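Spent most of today on the bin-picking cell, so I'm writing down what got done. Mostly for Mal-soon Kang, who takes it over in October, but a few of you asked how we keep it going.

The cell is one small arm, one bin, and a mix of light scrap: paper, sponge, plastic. It has to reach in and take one thing at a time.

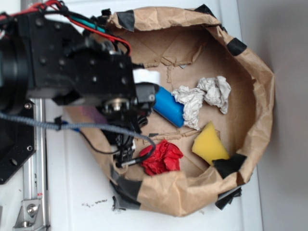
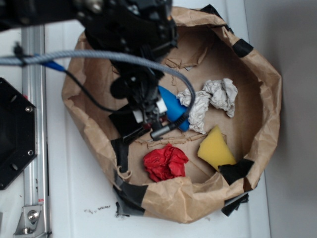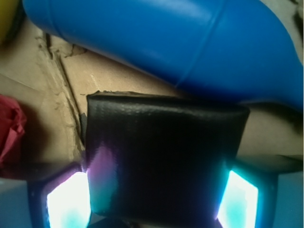 Bin first. We make our own out of cardboard and kraft paper, and black tape holds the rim. A stiff plastic tub would last longer, but when the arm comes down wrong on a tub, the tub wins and a joint faults. Paper gives.

The cost is that the bin wears out. The floor tears where the fingertips scrape, and once a flap lifts, the depth reading gets strange near it. I press the flaps flat at the start of a shift. If one won't stay down, make a new bin. Don't tape the floor. Black tape on the rim is fine, but on the floor the camera reads it as a hole.

Cable next. The one to watch is the gray braided one that runs over the arm and loops down by the gripper. It needs enough slack for the wrist to turn all the way, and no more than that. Too tight and it pulls on the connector. Too loose and the loop drags over whatever is in the bin.

How I set the slack: power on, speed at 5 percent, turn the wrist to one limit and then the other, and look at the connector at each end. It should sit still. If it tips, open the tie, feed a little cable forward, close the tie, do it again.

We lost two afternoons in the spring to a connector that had worked itself halfway out. The log only said "gripper timeout." Woo-jin Geum found it by wiggling things, so now wiggling things is on the checklist.

Fingertips. Wipe them with a dry cloth every 90 picks. Paper dust builds up and the grip starts to slip on smooth plastic long before it slips on paper. If the crumpled paper comes up fine and the plastic keeps dropping, clean the tips before you touch any settings.

Replace them when the edge feels round under your thumb. Spares are in the drawer marked Leline. There were 9 sets this morning and I used one.

Screws. I went over the whole arm today and found one loose on the bracket nearest the motor. Thread locker on that one, the removable kind. Please don't use the permanent kind, I have already drilled one out and would like to not do it again.

The frame bolts were all fine. I put a paint pen line across each bolt head and onto the rail so you can see from a few feet away if one has moved. Redo the line any time you loosen a bolt.

Wrist camera. If the close-up picture starts washing out, check the exposure lock before anything else. It comes unlocked after a firmware update and then it hunts every time something shiny comes near. Ours is set to 17 in the Cilidetti panel, written on the inside of the cabinet door.

Home position was off by a hair after the bracket screw, so I ran the calibration again. Takes nine minutes if you leave it alone. If you lean on the table it starts over — ask me how I know.

Still open: the second cable tie is getting brittle, and I want to try the softer tips from Jiang before we order more of the old ones. Woo-jin has the part number.

Mal-soon, the checklist is taped inside the cabinet, under the exposure note. Cross things out if they're wrong.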